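Release Schedules and Repeat Listening on a Small Independent Label

Student Project Report
Course: Recorded Music and Its Markets
Submitted Monday, February 13, 2023

1. Purpose

This report examines how the spacing of singles before an album affects the way listeners return to the earlier songs. The work was carried out with the cooperation of Clodmont, an independent label that handles pop and dance acts. The label gave the project team access to weekly play counts for two album campaigns, on the condition that the artists be identified only by the titles of their records. Those titles are Prelel and Jundodholm.

2. Background

Both albums were preceded by several singles. The Prelel campaign put out five songs over a long period, with the album arriving after the fourth. The Jundodholm campaign put out three songs close together and held everything else until the album was available. The label considered both campaigns satisfactory, and it had not compared them before this project began.

Course readings present two views of the matter. The first holds that a long run of singles keeps an act in front of radio programmers and playlist editors. The second holds that each new song draws attention away from the last, and that by release day the audience has already heard the best material. The team set out to test these views against the label's own records, within the limits of two campaigns.

3. Method

The team used 161 weekly entries, covering every single from both campaigns. An entry consists of one song, one week, and the number of plays from listeners who had played the same song in an earlier week. These are referred to below as return plays. Weeks with fewer than 1000 total plays were removed, leaving a smaller set for comparison.

A short listener survey was also conducted on campus. The survey received 79 responses, of which 50 came from people who had heard at least one song from either album. Respondents were asked whether they had gone back to an earlier single after a new one came out, and how they had first found it. The form was prepared in the shared lab in the Shetty building, where the team also held its weekly meetings.
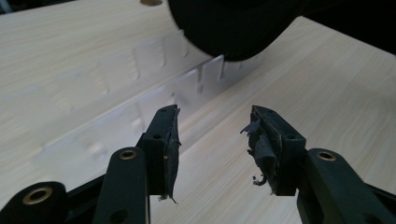
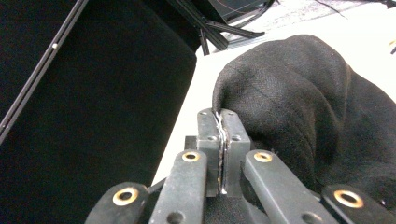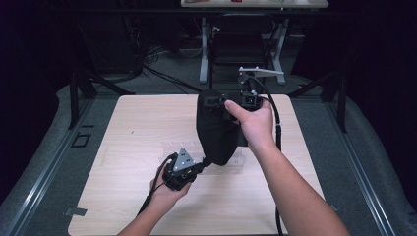

Figure 1 (three views). Light tabletop with clear plastic strip, first view; black fabric and gripper, second and third views.

4. Findings

Return plays for the first Prelel single fell when the second single appeared, then recovered within a few weeks. The same pattern was repeated with the third. By the fourth single the recovery was weaker, and the fifth – issued after the album – had almost no effect on the earlier songs in either direction.

The Jundodholm singles behaved differently. Return plays for all three rose together and dropped together. The team could not separate the effect of one song from the effect of the next, as the gaps between them were too short. A remix of the second single, released in July, raised return plays for the original version but not for the other two songs.

Survey answers were broadly in line with these results. Listeners who knew the Prelel songs tended to name a single favorite and to have found it through a playlist. Listeners who knew Jundodholm more often reported playing the album from the beginning.

5. Limitations

Two campaigns do not support a general rule. The acts differ in style and in the size of their existing audience, and the team had no information on advertising spending. The survey sample was drawn from one campus and leans toward students of music and media.

6. Recommendations

The team recommends that Clodmont record return plays separately for each single in future campaigns and note the date of every playlist addition. A gap of several weeks between singles would make the figures easier to read. The team also suggests that remixes be logged under their own titles, which the label does not do at present.

Comments (3)

popgrad: Was radio play counted anywhere? It seems to me that would explain the first dip for Prelel.

second_row: Good report. The fifth single was my favorite of the lot, so I am sorry to see it did so little for the others.

mk_listens: Please post the survey questions as well. We are doing something similar with live albums and would like to use the same wording.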